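# Ostthorpe crew teaches robots household jobs, one squeeze at a time

April has been a busy month upstairs at Nenus, where people are showing robots how to do small everyday jobs by doing the jobs themselves, gripper in hand.

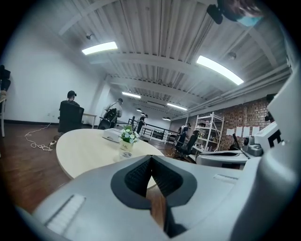
## Hands first, robot later

The idea is simple enough to try in five minutes. You pick up a gripper with a camera on it, hold it the way you'd hold a big pair of tongs, and get on with the task: put a cup on a saucer, move a plant pot across a table, fold a tea towel. The camera records what the gripper sees and the software works out how it travelled. Later, a robot arm fitted with the same kind of fingers learns from those recordings.

Sunita Schumacher runs the program and is plainly thrilled with how it's going. Her group set itself a target of 1,000 good recordings for the first batch of tasks, and by the middle of the month it had 130 of them for the plant pot alone.

"A pot is a great teacher," she said. "It's round, it's top-heavy, there are leaves hanging over the spot you want to grab. Everybody comes at it a bit differently, and we want all of those ways in there!"

The recordings are made in the ordinary workroom, with its brick wall, plank floor and round wooden table, while colleagues go about their own work. Schumacher likes it that way. A robot that has only ever seen a bare bench gets confused by a chair, she said, and kitchens are full of chairs.

## Two ways to show a robot

The hand-held grippers are one half of the program. The other half is remote control, where the operator wears a headset and steers an arm from across the room (or, on one memorable afternoon, from the Rangel office on the far side of the river).

Anas Daher looks after the remote sessions. He reckons new operators need 19 practice runs before their recordings are worth keeping, and he doesn't let anyone skip them. The hardest habit to break is speed. People want to snatch at things, and the arm lags a touch behind the hand, so they overshoot and knock the cup flying.

"Slow is lovely," Daher said. "When somebody gets the rhythm of it you can hear the whole room go quiet, and then the lid goes on the jar and there's a cheer."

With the hand-held tool there's no lag to worry about, and beginners are usually comfortable by their third or fourth go. What it can't do is tell you whether the arm could reach the same spot. Some of the early recordings had to be thrown out for exactly that reason: the person had leaned right over the table and twisted a wrist in a way the arm can't copy.

Wanda Villanueva, who came to the project after years of fitting kitchens, has become the one to watch. Her movements are short and tidy, and she opens the gripper only as wide as she needs to. Several of the newer people now sit beside her for a morning before they start.

## Jars, towels and a stubborn drawer

There are 26 tasks on the list so far. Jar lids are coming along nicely and so are towels, at least the small ones. The drawer is another story. It sticks halfway, and a person gives it a little wiggle without thinking about it. Getting that wiggle across to an arm has taken Lyle Lyons most of his time this month, and he's still smiling.

"I dream about that drawer," he said. "But last week the arm gave it a nudge to the left and tried again, all by itself. I rang my mum."

## Gruvville gets a turn

The program is heading out of Ostthorpe next. A set of grippers will go to the community centre in Gruvville, where Gus Brannigan is organizing evening sessions for anyone over 16 who fancies a try. No experience is needed, and left-handers are especially welcome, as the recordings so far lean heavily to the right.

Sessions start at 6:30 p.m. and run for two hours. Names can be left at the front desk.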